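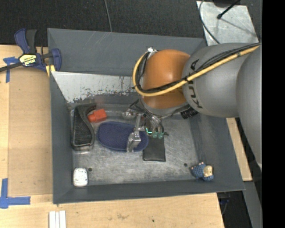
Gatholm sorting bin on a pale wooden top, with an oval navy pad and a flat black wallet-type item among the contents.

January 27, 2022
By Bogdan Bednarek

The Gatholm is an open metal bin, rectangular in plan, with walls that slope in towards the floor. It is sold as a sorting and parts bin for use on a bench or table. I bought one in June at £153 and have used it since for mixed small goods: wallets, pouches, pads, boxed spares and whatever else arrives without a shelf of its own. It replaced a straight-sided plastic crate of similar volume.

Capacity and weight

The stated capacity is 34 litres. I checked this with a measuring jug and reached the figure with the water just short of the rim, so the usable volume for solid goods is lower. Items stacked above the rim tend to slide off outwards. In practice I fill it to two thirds.

Empty weight on my scales is 6 kg. That is heavy for a bin of this volume and is my main reservation if it has to be carried. Loaded, I would move it with a second person or empty it first. On the bench the weight is useful. The bin stays put when you rummage in it, and it does not creep when something is pulled up one of the walls.

Walls

The slope is the reason to choose this over a crate. Flat items that end up against a vertical side are awkward to lift, as there is no room for fingers behind them. In the Gatholm they usually slip back towards the floor, or lie against the slope where an edge can be caught. Thin, soft goods gain most. A slim wallet lying flat on the floor is still fiddly, and the bin does nothing for that.

The cost is floor area. The base is noticeably smaller than the opening, so fewer things will lie side by side than the outside size suggests. With a handful of loose items they begin to touch and overlap fairly soon. If you need to see every item without moving another, buy a shallow tray.

Surface

The grey finish is plain and does not throw back much glare under a bench lamp. Dark goods are harder to pick out against it than I had hoped. Navy and black items next to each other need a second look in poor light, and a paler floor would have been a better choice.

The floor scuffs. Mine was marked within the first fortnight, and the marks have built up steadily. They are cosmetic. I have not found a burr or a raised edge, and a cloth drawn across the floor does not snag. Anyone who wants a bin that keeps its looks should fit a liner from the start. I tried a cut piece of Dekedik matting, which protected the floor but rucked up in the corners, and I took it out again.

Noise

Considerable. Dropping anything hard into it from normal working height gives a sharp ring. Four felt pads stuck underneath reduced this a little and also protected the wooden top, which the bare base had begun to mark. Pads should be in the box at this price – they are not.

Cleaning

Warm water and washing-up liquid, then dry with a cloth. Dust gathers where the walls meet the floor and needs a small brush.

Against the alternative

The Votent crate I used before is cheaper and far lighter, and two will stack. It is also vertical-sided and slides about on a smooth bench. For storage I would still buy the Votent. For goods that are taken out one at a time, all day, I prefer the Gatholm and have kept it.

Verdict: sound, heavy, noisy and slightly overpriced. Recommended for a fixed position on a bench. Not recommended for carrying or for long-term storage.

Comments (3)

Bhavana Kartha
Does the rim have a sharp edge? I rest my forearms on mine all day and the last one left a line.

Bogdan Bednarek
No, but it is narrow. You would feel it after an hour or so.

Halldóra Bundgaard
We have had more than 30 of these at work. Same scuffing on all of them, no other faults. Agree about the felt pads, ours ruined a good table before anyone thought of it.

Related reviews

Votent stacking crate, two years on
Dekedik bench matting: thick or thin?
Marty folding step stool
Label holders for metal bins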